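Can a Robot Tidy a Living Room Yet?
Kirsty Menzies and Facundo Bustos

3. Results

We gave the arm 139 attempts at small chores, split into 6 types. Picking up soft things went best. Cables were the worst – the fingers closed beside them or dragged them along the tiles.

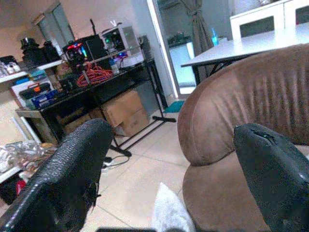
Furniture slowed everything down. Each time the base moved, one of us had to check the path by hand, and a chore that takes a person 5 seconds could take 3 minutes. Our answer for now is no – it can help, but someone has to stay in the room.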